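**Do I need a mouse pad at the shared tables?**
Bring one if you've got it! The tables at Collusmont are lovely and smooth, but plenty of mice track better on a pad – and it marks out your spot nicely too.

**How big should it be?**
Small is great. Anything around 22 cm wide leaves room for your notebook, your pens and the person beside you.

**Can I leave my things out over lunch?**
Yes, please do! Just pack up by the end of the day so the Probert craft group can spread out.

**Are mugs okay on the table?**
Of course – we love a cuppa. Keep yours over near the rim, well away from anyone's mouse.
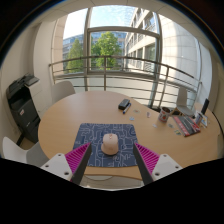
*Pink mouse on a dark blue pad, with a mug over by the rim.*

**What if I find stray stickers?**
Pop them in the tin on the shelf, or use them! Brightly coloured ones are favourites for labelling chargers.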